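Listening room safety check, August 2025

I do this once a year, usually when it's too hot to sit and listen to anything for long. The amp gets switched off the night before, I put the kettle on and I crawl about with a torch. My notes are below each item, same as last time. If your room is bigger or your kit has valves you'll want a few more lines than I've got.

Mains and plugs

1. All plugs pulled and looked at. Done.
Comment: one plug had a slightly brown pin, the one feeding the Ruchti power amp. New plug fitted, and the socket it came out of is having a rest until the electrician's been.

2. Right fuses in the right plugs. Done, one changed.
Comment: I found a 13 amp fuse in the lead for the phono stage! That was me, in a hurry, last winter. It's got a 3 in it now.

3. Extension blocks not daisy-chained. Fail, then fixed.
Comment: I had 2 blocks running off each other behind the rack. I know, I know. Everything low-powered now goes into one block and the power amp has the wall to itself.

Heat

4. Clear space above the power amp. Pass.
Comment: 10 cm all round, a bit more on top. It's a class A design and pulls 269 watts with nothing playing (I put a plug-in meter on it), so I'm fussy about this one. No sleeves left on the lid, no cat.

5. Vents free of dust. Pass after a clean.
Comment: soft brush and the vacuum held well back. Don't poke anything through the slots, please.
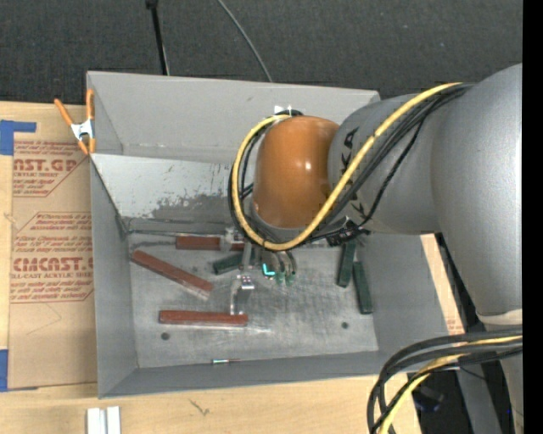

Flemdale wrote in under last year's list that leaving a class A amp off overnight before opening the lid isn't enough by itself, and that the big capacitors ought to be checked with a meter before anybody's fingers go near them. Fair point, and I've changed my own habit. The lid stays on here anyway, and if it needs to come off it goes to the shop in Tundach.

Racks, stands and speakers

6. Speaker stands level and not rocking. One fail.
Comment: the left one had a loose spike. Nipped it up, locked the nut, and the wobble's gone. I'd love to tell you the bass got tighter but I couldn't hear a blind thing.

7. Record shelves fixed to the wall. Pass.
Comment: 545 LPs weigh a frightening amount. Both brackets still tight.

Cables

8. No trip hazards. Pass, just.
Comment: the speaker cable to the Davholms crosses the doorway under a rubber strip, and the strip is curling at one end. Double-sided tape for now, new strip on order.

9. No bare strands at the speaker terminals. Pass.
Comment: one stray whisker on the right-hand red post, trimmed and retightened.

Still to do: electrician for that socket, rubber strip, battery for the smoke alarm on the landing.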